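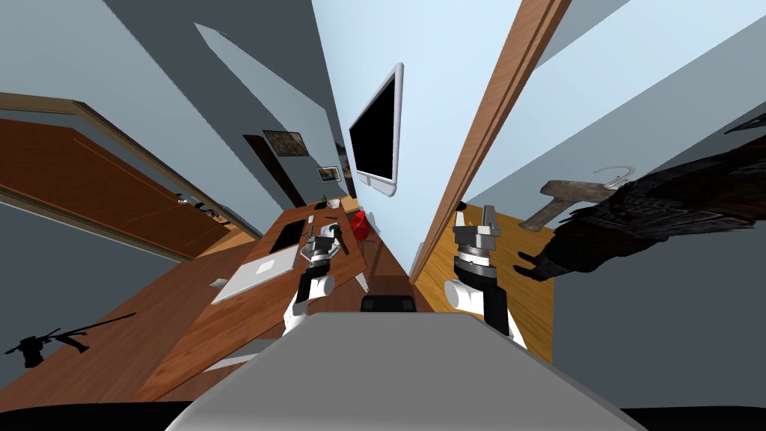 # The left-arm fault in the desk-and-hanger task: FAQ

Last updated 20 April 2021

This page is for people at Vasconcelos who have to decide whether to trust the Mekeo results. I was asked to write something reassuring. I'll stick to what we know.

## What went wrong?

In simulation, the two-armed robot was supposed to lift a garment on its hanger with the right gripper while the left gripper waited, open, above the desk. In 33 of 948 runs the left arm drove down into the desktop and kept pushing. The controller reported no contact, and the run was scored as a success if the hanger ended up in the right place.

So the score sheet looked great. It looked great in February too, which is when the fault probably came in.

## Why did the controller report no contact?

The left wrist force reading was being zeroed at the wrong moment. Fokura, the control package we use, resets its force baseline when an arm is told to hold still. If the fingers were already touching wood when the hold command arrived, that push became the new zero. After that the arm could lean on the desk as hard as it liked and still read close to nothing.

## Isn't this just a simulator glitch?

That was the first explanation we were given, and I don't buy it. The simulated desk pushed back as it should. The raw forces are in the logs, and they're large. The mistake is in how the reading was handled afterward, and the same code is meant to run on hardware.

The vendor's note calls it "a rare edge case in virtual environments." The note doesn't say how rare, or why the environment would matter.

## Could anyone have been hurt?

Nobody was near a moving arm, as all of these runs were simulated. On a real machine, an arm that can't feel what it's pressing on is a safety problem, whatever the task is. A hand between the fingers and the desk would have been read the same way the desk was.

## Didn't the safety limit catch it?

No. The limit is checked against the corrected force, and the corrected force was the broken number. We had one sensor feeding both the controller and the thing that was supposed to watch the controller. I raised this when the setup was reviewed and was told it was fine for now.

## What about the right arm?

We haven't found the same fault there. I wouldn't read much into that. The right arm usually gets its hold command in free space, so the bad reset has little to work with. Both arms run the same code.

## Has it been fixed?

There is a patch. It delays the reset until the arm has been clear of contact for 10 control cycles. We reran 493 runs with it and saw no hidden pushing.

Two reservations:

- "Clear of contact" is still judged from the same force reading.
- The reruns used the same room, with the desk and the hanger in the same places. Fasport, our test runner, can shuffle the layout. That was switched off to save time.

## Are the earlier success rates still good?

I'd stop quoting them. A run where the arm grinds into the furniture shouldn't count as a pass, and the old scoring only looked at the hanger. The scoring now fails any run in which the raw force goes over the limit, for either arm.

## Can we go ahead on the real robot?

Not on my signature. I want a limit check on the raw reading, separate from the controller, and a full rerun with the layout shuffled. The first is written but untested – the second hasn't been scheduled.

## How do I check my own runs?

Open the log and plot raw force and corrected force for the left wrist on one chart. If the gap between them jumps right after a hold command, you have the fault. Don't rely on the summary page, which shows only the corrected value.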